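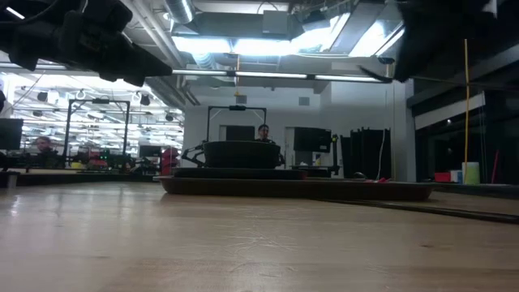

About Fosteder

Fosteder is a neighbourhood cooking school in Erbridge, just up the hill from the old tram stop. Dinesh Arumugam started it with his brother-in-law Gangadharan Pinto, mostly so the two of them could stop arguing about dosa batter at family birthdays and argue about it in front of paying guests instead (the argument is still going, by the way!).

Our first class had 10 people and one very tired blender. We now run three evening courses a term, along with a Saturday-style long lunch for families, and some 161 locals came through the door last year - a few of them so often that we've stopped asking for their names at the desk.

Gangadharan looks after breads, pickles and anything fermented. Dinesh teaches the Marar course, our coastal menu of fish curries, coconut and far too much curry leaf, named after his grandmother's street.

You don't need any experience, and we're happy to work around allergies if you let us know when you book. Bring an apron, a container for leftovers and a good appetite. Doors open at 6 pm and the kettle goes on well before that.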